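## 4. Recording the packing examples

Settle in before you begin, and keep the Kiltcombe task card where you can read it - you'll glance at it more often than you'd think. A full set is 20 recordings, and most folks finish one comfortably between breaks.

1. Clear a space between the box and its lid, and scatter the snacks there in no special order.
2. Hold one gripper in each hand and open the jaws all the way. 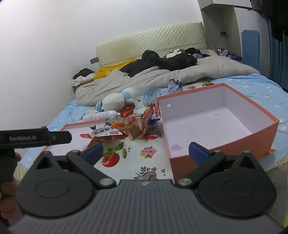 3. Start the recording, wait for the Sevamus tone, and then reach for your first packet at an easy, everyday pace.
4. Close the pads gently, lift, and set the packet down inside the box. Let go completely before you move away.

**Note:** A fumble is fine! Please don't start over - just pick the packet up again and carry on, and the system will learn from that too.

5. Change the order of the packets before every new recording, and turn a few of them over.
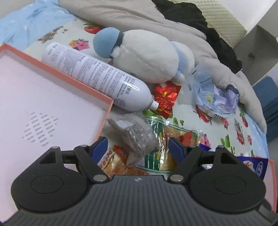

*Jaws open over the pile, with the spray bottle lying beside the rim.*

**Caution:** Never squeeze a spray bottle by its nozzle. Take it around the middle.

6. Save the set under your own name and send it to Urmila Rawat.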